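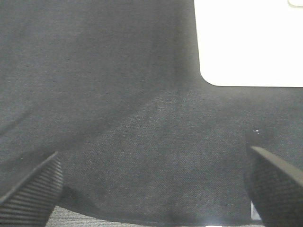 Dark gray cloth between the open fingers, wrist camera view.

Plarnus Two-Finger Gripper and Wrist Camera Set

For fabric handling, light kitting and household task development
Made by Grostex. Sold with or without the Petrauskas arm mount.

Overview

The Plarnus set is a parallel-approach gripper with a small camera fixed at the wrist. It is meant for teams working on jobs where the object has no fixed shape: towels, aprons, work pants, seat covers, bagged parts. It fits most light arms through a standard flange plate and runs from a single cable.

People who call us mostly ask the same thing: can it do the laundry yet? The short answer is that it can do parts of it, slowly, with someone nearby. The rest of this page tries to be plain about which parts.

What it does well today

Picking one item off an open surface. If the cloth has a raised fold or a free edge, the gripper can usually get hold of it on the first or second try. Twill, denim and terry are the easiest.

Moving an item from a pile to a bin or basket. In our own shop trial at Hustodside we ran 589 single-item transfers with mixed work clothing. The gripper completed 370 of them with no help. Most of the failures were double picks, where a second garment came along with the first.

Small rigid goods. Boxes, bottles, spools and hand tools within the opening range are handled with few problems, and the same finger pads can stay on.

What it does with supervision

Folding flat rectangles such as towels and napkins. Expect to stand by and straighten a corner now and then. One arm can make a simple half fold. Two arms are better, and the software license covers a pair.

Loading a front-opening washer. The reach is fine, but sleeves and straps catch on the door rim. We suggest a person checks the seal before the door is closed.

What it does not do

It does not turn garments right side out, match socks, fasten buttons or iron. It will not sort by care label. It cannot reliably tell a dark shirt from the dark shirt under it, and this remains the main cause of double picks. Black and charcoal fabric next to a bright white surface is a hard case for any small camera: if exposure is set for the cloth, the white loses its detail, and if it is set for the white, the folds disappear. The exposure lock in the settings menu helps. So does a mid-tone work surface.

If your shop or home needs any of those jobs done unattended, this product is not ready for you, and we would sooner say so before you order.

Finger pads

Pads are sold in pairs and change with one screw per finger. The ribbed pad is better for thick cloth and seams. The crosshatched pad holds thin or slippery material with less squeeze. You can mix the two, one on each finger, and many users end up doing that. Lint builds up in both. Brush them out at the end of a shift.

Specifications

Maximum opening: 163 mm
Fingers: 2, black, replaceable
Force setting: 18 steps, set in software
Camera: fixed focus, wrist mounted, faces past the fingertips
Mount: flange plate included; Petrauskas arm mount sold separately

In the box

Gripper with camera fitted
One pair ribbed pads, one pair crosshatched pads
Flange plate and screws
Cable
Printed setup sheet

Notes from the bench

Rimantas Krūmiņa runs fabric testing at Hustodside. His advice to new users is to begin with one kind of garment and stay with it for a week. "Do work pants until you are bored of work pants," he says. "Then add shirts. If you start with a mixed basket you won't know what went wrong."

He also recommends approaching cloth on carpet with the fingers wide and the lowest force setting. The gripper can close on the carpet pile as easily as on a hem, and at high force it will pull.

Ordering and returns

Sets ship from Hustodside with the pads unfitted. The May firmware is already loaded. Returns are accepted on unused sets in the original box. Opened pads cannot be returned. For pair pricing or a loan unit, write to the sales desk and say which garments or parts you plan to handle – the more detail the better – and which arm you have.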